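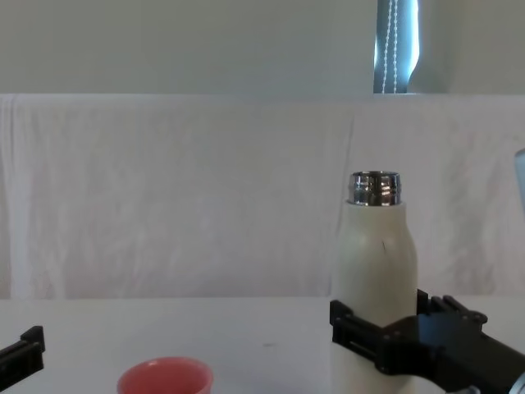 Trolutdale Drinkware Notes

A plain-text record of reusable bottles and cups in daily use at the Trolutdale and Jindale lunchrooms. It has 156 entries with 28 fields each. Colour, shape, closure and surface wear are entered by hand.

Fields

item_type: bottle or cup
closure: cap_on, cap_off or none
finish: free text
wear: scratch, chip, scuff or unknown
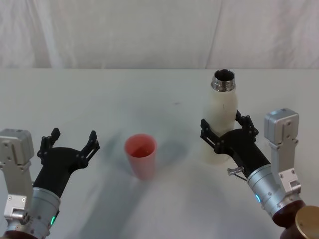 Closure is entered as found. An item with no fitting for a lid gets "none"; a bottle that takes a cap but has none on gets "cap_off". The pinkish-red tumbler, wider at the rim than at the base, is filed as a cup – grey shadow on a white tabletop should not be entered as part of its colour.

Wear on coated bottles

Marks in the coating go under "scratch", even when short or faint. Missing paint at the collar goes under "chip". Reflections in a bare metal neck are left out.

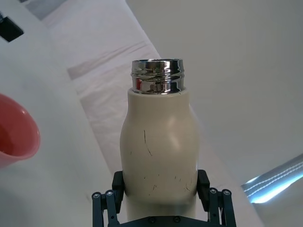 Þórarinn Toft asked whether "scuff" and "scratch" could be merged, as the Panagiotou sheets never kept them apart. They stay separate in version 2. The Litton entries still use the old single code.

Last edited: 2022-06-12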